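About Wondow

Our Story

Wondow started in a rented storefront on MacAulay Street, with two benches, a secondhand desk and a question that customers of our old repair business kept asking us: when is a machine going to put the dishes away? We didn't have a good answer then. We have a better one now, though it's longer than most people hope for, and this page is a fair place to give it.

The short version is that some chores are close and plenty are not. Carrying a bin down a hallway is close. Sorting mail, pens and measuring spoons into the right slots, in a kitchen the machine has never been in, is still hard, and anyone who has watched a gripper fuss over a teaspoon for a whole minute will know what we mean.

What We Do

We test household and shop-floor robots on the work people would like to hand over. Our chore list has 569 tasks on it, collected from families, bakeries, hardware stores and one very patient shoe repair shop in Brumonau. Each task is tried first in simulation, where we can move things, change the light and start over as often as we like, and then on a real bench if it earns its way there. A task gets 500 simulated tries before we say anything about it in public – a slow way to go, we know, but we would like you to be able to trust us when we say something is ready.

Our simulated tabletops are built by the team in our Ponier office, who care a great deal about organizers, trays, racks and drawers. Slots and dividers matter more than you might guess. A hand knows without thinking how far to tip a thing to get it past a partition, and a machine has to be taught that, again and again, for every shape of compartment.

Who We Work With

Small shops, mostly, along with a handful of appliance makers and a growing number of plain curious households. If you run a stockroom and wonder whether a robot could restock your parts bins, please write to us! We'll tell you kindly if the answer is "not yet," and we'll keep your chore on the list and write back when that changes. Visitors are welcome at the MacAulay Street shop in the afternoon, and there is usually coffee.

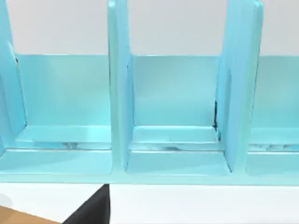

A divided organizer on one of our simulated tabletops, with a gripper finger at the front.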